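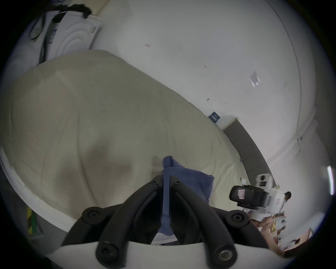

Folding Clothes on the Bed: Your Questions

I put up a post in May about why I gave up on the laundry room counter and started folding everything on the bed, and my inbox has been full of laundry ever since. These are the questions I get most. If yours isn't here, leave it in the comments and I'll add it next time I update the page.

Last updated 2019-11-23

Do you fold with the bed made or stripped?

Either one! On sheet day the mattress is bare anyway, so I dump the clean stuff right on it and get the folding done before the fresh sheets go on. (It also means I can't crawl into bed until the pile is gone, and I need that kind of pressure.) The rest of the week I make the bed first. A bare mattress is a little grabby with cotton, so a T-shirt tends to stay where you spread it, but dark shirts pick up every bit of fuzz from mine.

Isn't a comforter too squishy to fold on?

It's squishy, yes. A quilted one is fine if you pull it tight toward you before you start. A big puffy duvet is hopeless and I'd shove it down to the foot of the bed. Thin tees are the fussiest, they sink into the puffs and you end up with a crooked hem. I smooth those with my forearm instead of my hand, it covers more shirt in one go.

What do you do with a T-shirt that comes out as a rope?

Oh, the ropes. Take it by the hem, find the two side seams and give it one good snap away from you. If a sleeve is still rolled up inside, don't yank on the sleeve! Reach in through the bottom, grab the cuff and turn it out. Then lay the shirt face down with the collar pointing away from you and do the sleeves last. 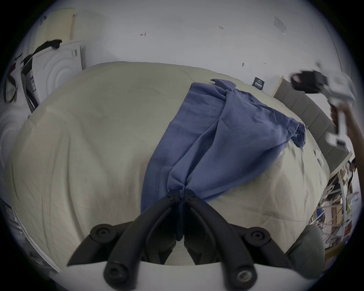
How do you fold a T-shirt, step by step?

Face down, collar at the top. Bring one side in to the middle, then flip that sleeve back so it lies along the fold. Same on the other side. Now you've got a long skinny rectangle. Fold the hem up until it's just short of the collar, then fold in half, or in thirds if your drawers are shallow like mine. Farzana Saha wrote in to tell me she does the hem first and the sides second, and I tried it for a week. Her way is faster. Mine stands up better in the drawer. Pick your poison.

Which side of the bed should I stand on?

The side with nothing in the way. For me that means the headboard is on my right and the shelves are out of elbow range. If you're tall, try kneeling on a pillow, because leaning over a low bed for a whole load is murder on your back. I used to just sit in the middle of everything with my legs crossed, and I'd get halfway through and be surrounded by little stacks with no way out.

How long does a load take you?

A mixed load takes me 16 minutes if I leave my phone in the kitchen. Sheets and towels only, 15, and most of that is me arguing with the fitted sheet. Tavion Strickland asked in the comments whether I've ever timed my kids. I have. We don't need to talk about it.

Do you use a folding board?

I had one, a Drevumel, the kind with the flaps. It made beautiful shirts. It also lived under the bed and I never felt like fishing it out, so it went to my sister. If you like things exactly the same width, they're great for that, and kids think the flaps are hilarious.

Where do things go once they're folded?

Stacks go along the foot of the bed, one per person, and they get carried off before anyone does anything else in the room. My own shirts go in a Pelel drawer, standing on edge so I can see them all. Pajamas get rolled. Underwear doesn't get folded in this house and I won't be taking questions.

How many T-shirts do you own, anyway?

Between the four of us it was 207 when I did the big clear-out. Two hundred and seven! I personally had 49, and I wore the same handful over and over. I kept the soft ones. A lot of the rest got cut up for dust rags, and the decent ones went in the donation bag.

My shirts are wrinkled before I even get to them. Help?

Fold sooner, is the boring answer. If the pile has been sitting overnight, shake each shirt out, lay it flat and stack a few on top of each other while you do the socks. The weight helps a bit. For anything I need to wear to work I mist it with plain water, smooth it down, and hang it on the closet door until it's dry. Please don't put a damp stack in a drawer. I did it once and had to rewash the whole drawer.

Any tips for getting dust and scuffs off the wall by the bed?

This comes up more than you'd think! Pull the mattress out a little first so you can reach down behind it. I use a barely damp cloth for the dust and a melamine sponge for the scuffs, very lightly, and I test a low spot first in case the paint goes shiny. Tape bits come off easier if you warm them with a hair dryer.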